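Category: Student projects > Site visits

3. Open day at Brostden, Sat 12 July

The group attended the afternoon demonstration of the Nomollow hand. Each session was limited to 13 visitors. Staff gave the rated grip force as up to 60 N and the logged total as 3,672 grasp cycles. We recorded joint angles for one open and close sequence only; the colour coding of our plots follows Section 2. Calibration was not shown.

Print this page | E-mail this page
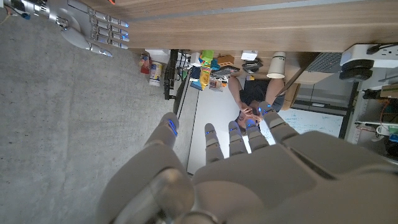 Rutherford: the cycle total needs a failure rate beside it. Did you ask for one?

Back to top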